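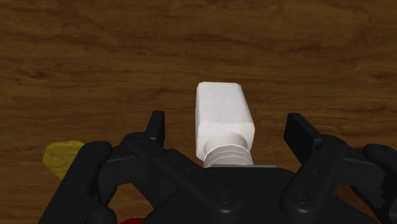

White plastic bottle on a wooden tabletop.

11/28/18 -- Mendus today questioned Morin's claim that its Nonodora refill plan will cut household plastic waste by 30 percent. Morin surveyed 205 homes in August and has not released the answers.

"They asked people what they meant to do," said Ginette Robichaud of Mendus. "We'd like to see what they threw out."

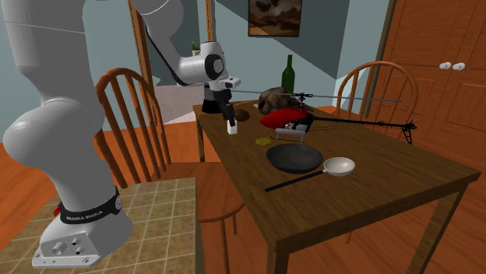 Morin plans to sign up 1000 homes next. Mendus wants the full survey first -- including the homes that quit.

Contact: Santeri Ahonen, Mendus press desk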